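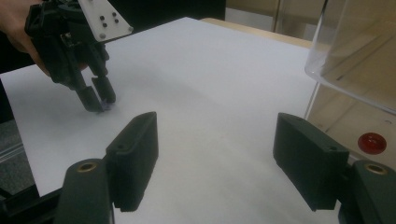
How do I stop my sourdough starter going flat when we're away?

Posted by Pevley

Hello all. We're off to my sister's in July for 7 nights and I'm fretting over my starter, daft as that sounds. I've had it going since the spring and it has only lately begun to rise properly — last time we went away I left it on the worktop and came home to grey liquid and a smell like nail varnish remover. Can it go in the fridge for a whole week, and should I feed it before or after it goes in? I use strong white flour and ordinary tap water, if that matters.

Porkell
Fridge. It'll be fine.

Mirani
Please don't fret, a week is nothing to a healthy starter! I've left mine for far longer and it has always come back, though it did sulk a bit. What I do is feed it the evening before we leave, a little thicker than usual (more flour, same water), let it sit out for an hour or so and then put it at the back of the fridge with the lid resting on loosely. The grey liquid is only a sign that it's hungry, so you can pour it off or stir it back in, whichever you like. I stir mine in because I'm fond of a sour loaf. When you get home, give it two or three feeds at room temperature before you bake anything, and don't lose heart if the first one looks feeble.

If you see pink or orange streaks, or any fuzz, throw it out and start again. Have a lovely time at your sister's — mine always sends me home with too much rhubarb.

Vevon
Same as Mirani but I use rye for the last feed. Seems to keep it going longer.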